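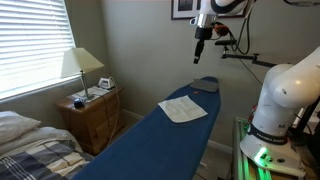
A Franka arm and a second arm at the ironing board, with a folded cloth on the cover and the iron on the nightstand.

Flolard planner: frequently asked questions

What does Flolard do?
It plans and checks motions for two arms that share one work area. You give it a task file and a model of the room, and it returns timed joint paths for both arms.

Do I need to model the furniture?
Yes, anything an arm can reach. Boxes are fine for a nightstand or a bed. The ironing board needs its real outline, including the rounded tip, or the planner will throw away grasps that are safe.

Are cables part of the collision model?
Not by default. Add a padded cylinder for any loop that hangs near an arm. Cables that move with the arm go in the robot file – see "attached bodies" in the manual.

Planning fails with code 39. What is wrong?
The start pose is already in collision. Most often the board was moved and the room model still has the old position. Run the Tarawneh calibration tool again and reload.

How does it find the cloth?
Through Astby, our perception package. It returns a cloth outline and a fold estimate. White cloth on a dark cover works well. Strong daylight through blinds can leave stripes that Astby reads as edges, so close them or turn on the stripe filter.

Can I run the arms one at a time?
Yes. Set active_arms to 1. The parked arm stays in the model as an obstacle.

How fast is the control loop?
The planner updates at 20 Hz. Low-level control stays with the arm's own controller.

Where do I report a bug?
On the Clatholm tracker. Attach the log and the room model. Issue 161 covers slow loading of large meshes and is still open.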